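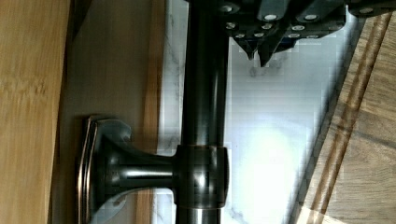 Walk the route with your hand before you let the arm do it, Nuala Ó Néill wrote beside the first draft of this section, and write down every part your knuckles touch. She also asked that the speed rule come ahead of the steps, so it now does.

Section 8. Working close to fixed bars and brackets

Use this section when the gripper has to pass or work near a bar, rail, post or handle that is fixed in place. It applies to all Plullik arms at the Sinthorpe site, with any two-finger gripper. It doesn't cover moving parts such as doors and drawers. Those are in the next section.

Speed rule

Inside the close zone, the arm runs in slow mode only. The close zone starts where any part of the gripper or wrist could reach the bar, or whatever holds the bar, in a single move. If two people disagree about where the zone starts, use the larger zone.

Slow mode is set on the pendant. Setting a low speed in the task file doesn't count, as the task file can be changed without the person at the pendant seeing it.

Before you start

You need:
The pendant, with its cable clear of the floor area you will walk through
The clearance sheet for the station
A soft cloth
Masking tape
A second person, for steps 6 to 9

Check that the stop button works before each session. Press it, confirm that the drives drop out, and reset. Do this even if the last team has only just left.

Setting up

1. Put the arm in its park position and lock out the drives.

2. Check the bar by hand. It should not turn, slide or rattle. Check the bracket the same way, at the base and at the collar. A loose fitting must be reported and fixed before any powered work. Do not tape it or wedge it.

3. Find the widest part. A collar is often wider than the bar it holds, and the bracket arm reaches out to one side. Enter the widest part on the clearance sheet, along with the side the bracket comes from. Clearances taken from the bar alone will be wrong at the collar.

4. Look at the gripper and do the same. Link ends, plate corners and screw heads can stick out further than the fingertips. With the fingers closed, the plate above them may be the part that hits first. Enter both the open and the closed width.

5. Set the height limits for the wrist. At the Sinthorpe test station the lower limit is 1,242 mm from the floor and the upper limit is 1,385 mm. Other stations have their own values on the clearance sheet. Don't copy limits from one station to another.

6. Release the lockout. The second person stands where they can see the side of the bar that the operator can't, and stays outside the marked floor area. Agree on one word for stop.

7. Jog the arm to the edge of the close zone and switch to slow mode. Say aloud that slow mode is on. The second person confirms it from the lamp on the base.

8. Jog toward the bar one axis at a time. Stop before the fingertips are level with it. Open and close the fingers once and watch the links as they move. If any part swings toward the bar, back out the way you came in and turn the wrist before you try again.

9. Run the whole route once with the fingers empty. Save the route only if the second person agrees that it stayed clear.

Caution: Keep hands off the bar while the drives are on. A hand between a fixed bar and a gripper has nowhere to go.

Caution: Do not steady the arm by pushing the gripper against the bar. The joints will hold the load for a while and then fault, and the arm can jump when the fault is cleared.

Using the wrist camera

The camera is an aid to steering. It is not a safety device, and it does not replace the second person. It sees past the fingertips but shows little of what is behind the wrist or above the gripper plate.

Glossy black parts and pale polished surfaces are hard to judge in the same view. Strong light can wash out the surface pattern, and the edge of a dark bar may be lost where it runs behind a dark gripper. If this happens:

Turn down or move the nearest lamp first.
Lower the exposure only if moving the lamp doesn't help.
Put a short piece of masking tape on the bar at working height if you still can't find the edge. Remove it when the session ends.

Shadows beside wooden panels and boards can look like gaps. Don't steer into a dark band until someone has checked it by eye.

Note: Clean the lens with the dry cloth only. Angharad Maddocks keeps the approved cleaner for the gripper housing, and it must not be used on the lens cover.

If the gripper touches the bar

1. Press stop. Do this for a light touch as well as for a hard one.

2. Leave the arm where it is until both people have looked at the point of contact.

3. If nothing is trapped, reset and back out in slow mode along the same path. If something is trapped, lock out the drives and call Laurier Vachon.

4. Check the fingertips for chips and the fasteners on the gripper plate for movement. Check the collar and the bracket base again as in step 2 of the set-up.

5. Write the contact on the clearance sheet. Give the route name, the part that touched and the part it touched. Leave out guesses about the cause.

6. Delete the saved route. It has to be set up again from step 3.

Two contacts at the same station on one day close that station until the sheet has been reviewed.

Ending the session

Open the fingers, back out of the close zone, and only then leave slow mode. Park the arm and lock out the drives. Take off any tape. Both people sign the sheet, and it goes in the Akpan folder by the station door.

Revision 2, November 30, 2019. Replaces the loose sheet issued in September. Corrections to Aldana Zapata.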